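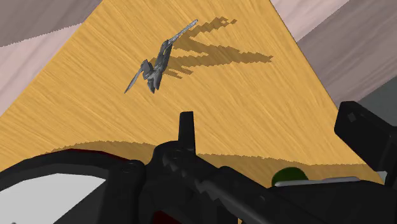
Simulated view from the gripper, with a grey winged figurine on the worktop. Drirard picking project, Farthorpe.

January 10, 2022

The packing hall at Farthorpe has handled small collectable figures for the Jirdale catalogue for many years, and until last July every one of them was lifted by hand. Two robotic cells now share that work. The shift supervisor, who has been with the site since it opened, agreed to speak to the staff bulletin on behalf of the picking team.

"The first thing people asked me was whether their hours were safe," she said. "I could tell them that the contracts were unchanged, and that was put in writing before the cells were switched on. It did not stop people worrying."

The catalogue lists 628 figures, and those with wings or blades remain the hardest to handle. Each new shape is tried in simulation before it is released to the cells. Four pickers have been trained to review those trials and to mark where a figure may be held.

"A picker knows that you do not take a thing by its wing," the supervisor said. "That was never written down anywhere. We have had to find words for it, and some of my colleagues found that harder than the computer side."

She was frank about what has been lost. The old benches faced one another and conversation was easy. The review desks stand in the former Prado store, away from the line, and staff assigned to them have reported feeling cut off. Rotation between desk and bench has been introduced, although she considers the present pattern too slow.

Pay has also been raised. Reviewers receive a skills allowance – agreed for the trial period only – and the team has asked for it to be made permanent. "They are teaching the system their trade," she said. "I think that should be on the payslip."

Management will respond to the request once the trial has been assessed.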